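Mornden hand-held grippers: buying notes

README for the equipment budget folder

What the folder holds
The parts list, the two quotes and the plan for the next round of buying, which opens in March. Prices are left out of this file and kept in the quotes.

What we plan to order
Grippers: 2 per station, left and right hand
Spare jaw pads: 40
Spare jaw screws: 50, bought from Fleven
Storage cases: one per pair

Notes for whoever places the order
Pads come before new grippers - a worn pad stops a station just as surely. Vandidico quoted for 39 pads by mistake, so ask for a corrected quote. Allow a separate line for household goods, including wrapped food.

Status
Draft. Case sizes are still to be confirmed. 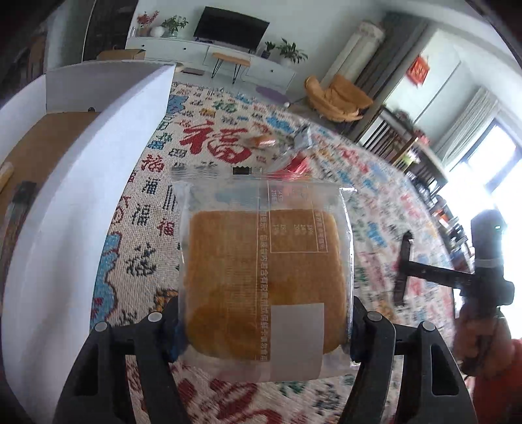

Kirsten Dalsgaard

Gripper holding a wrapped sponge cake above the rug.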